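**Ticket 939: Season batting stats wrong after Gurby sync**
Opened: Nov 21, 2018
Product: Gurby Scorebook, desktop
Account: Ambrose Baseball Club
Priority: High (changed to Normal by your system, twice)

Our left fielder is hitting .800. I've watched him all season and I'd like this corrected before he sees it.

We score games on a tablet in the dugout and sync to the desktop program afterward. Everything was fine through the last regular game against Brunden. Then I installed the update, pressed Sync, and went to get a sandwich. When I came back, half the roster belonged in Cooperstown and our best hitter had no hits since March.

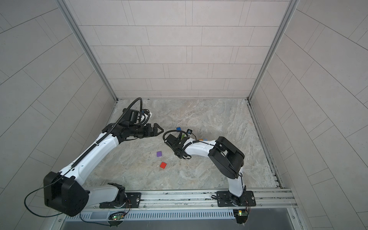

## What I've tried

1. Restarted the desktop program. Same numbers.
2. Restarted the computer. Same numbers, slower.
3. Logged out of the tablet and back in. It asked if I wanted to create a new club. I did not.
4. Ran Tools > Recalculate Season. The bar went to the end and a box said "Success." The left fielder was still at .800, so I suppose it was a success for him.
5. Exported the play log and opened it in a spreadsheet. It has 2,000 rows exactly, and that seemed like a suspiciously tidy number for a club that once played fourteen innings in the rain and lost on a balk. 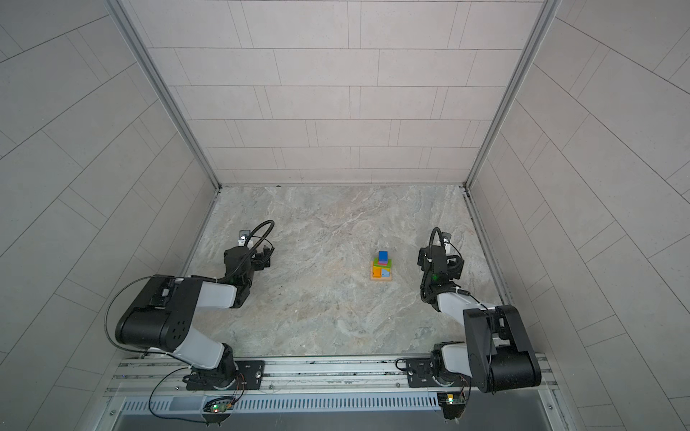
*Both arms at the front, small block puzzle between the grippers.*

## Update, same evening

Your first reply asked me to check that sacrifice flies were not being counted as at-bats. They aren't. I know how a batting average works. If sacrifice flies were the trouble, the averages would be too low, and I'd be writing to you in a different mood.

I did go through the export by hand. Our leadoff man should have 196 at-bats. Gurby gives him 41. The missing ones are all from road games, and every one of those games shows up in the schedule with the right final score and an empty box score beneath it. The big exception is the doubleheader at Kekadgate, where the first game is there in full and the second is there in full with the first game's lineup.

So my guess is that the export stops at row 2,000 and the sync is reading its own export. I'm a scorekeeper, so treat that as a rumor. 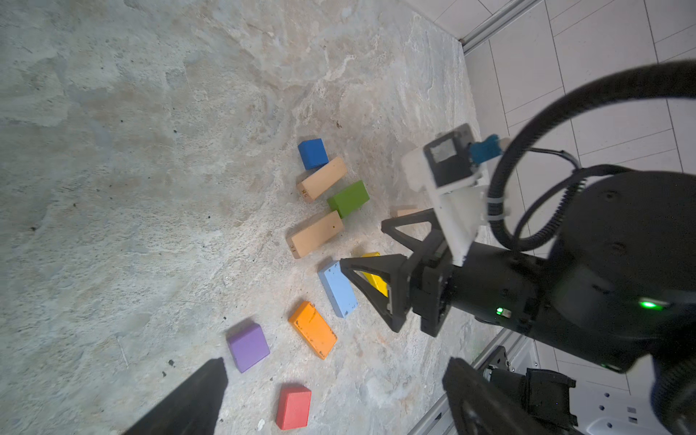

Pitching numbers look all right, by the way, apart from one reliever credited with a save in a game we lost by six. I left that alone. He's had a hard year.

## Update 2

Your second reply said to delete the local cache folder and sync again. Before doing it I copied the whole folder to a thumb drive, having used your software before. Results:

- Road games are back, with box scores.
- Left fielder is down to .231. Welcome home.
- Leadoff man has his 196 at-bats.
- Kekadgate, second game: lineup still wrong.
- Spray charts are now broken. They were not broken this morning.
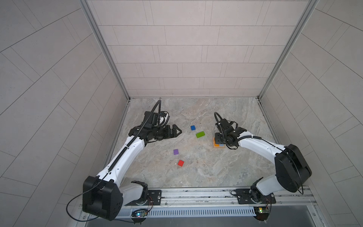

The spray chart problem is the same for every hitter on the roster. Each ball in play gets saved with the right inning and the right result, but the location comes through as one spot, a little behind second base. A chart ought to look like those five small toy blocks lying loose on the marble floor, a few here and there with some daylight between them. Ours look like the stacked pile: a whole season of singles, doubles and pop-ups sitting on top of one another. According to Gurby, we hit everything to the same patch of grass and other teams never thought to put a man there.

The tablet still has the correct locations. I checked three games and the dots are where I tapped them. Please tell me how to get them across without going through Recalculate again.

**Still open:**

- Spray chart locations, all games
- Kekadgate game two lineup
- The save (no hurry)

I haven't synced since and won't until I hear from you. The thumb drive is in my scorebook bag, and I can send you the folder from it if that helps.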